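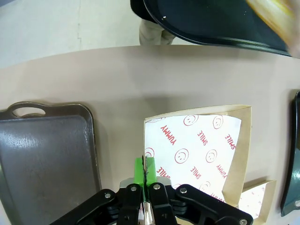 2 min read

About Pratton

Most packaging firms will tell you their box keeps a doughnut perfect. We have tried a great many of them and we don't believe it. Icing sticks to lids, sprinkles end up in the corners, and a liner with a cheerful word printed on it does nothing for a ring that has slid on to its side.

Pratton is a small testing kitchen. Bakeries and cafés send us the takeaway boxes, liners and trays they are thinking of buying, and we put real food in them and write down what we find. Hülya Duman started it after 15 years behind bakery counters, many of them spent apologising for squashed orders. Tarek Bouzid joined her later and runs the packing table.

We look at dull things. Does a flap stay up while you load the box, or does it drop on the icing? Can you get a hand in and out without touching the sides? Is the liner big enough to fold over, or was it cut to save paper? Kraft card with a white printed liner is what we are sent most, and the quality varies far more than the catalogues suggest.
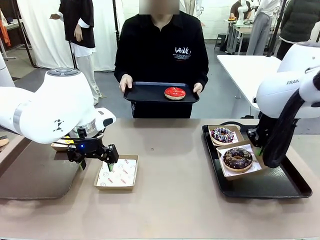 Doughnuts at the packing table, two of them boxed on the tray.

We are wary of numbers, including our own. Last year we finished 83 box trials, and 20 of those told us very little – the icing was different, or the room was too warm, and we said so in the reports. A box that does well with chocolate icing may do badly with a jam filling. Anyone promising one box for everything is selling boxes.

Our reports come in two sorts. Gudon is the short one, covering a single box and a single product. Ustix takes longer and compares up to 15 boxes side by side, with the trays they will be carried on. Neither gives out stars or badges. We were asked to make a badge once and decided against it.

We don't sell packaging and we don't take commission. If your present box is fine, the report will say to keep it, and you will still get the invoice.

To send us something, write to the Pratton kitchen in Ouali Yard. Please include 40 flat boxes of each size and their liners. We can't return them.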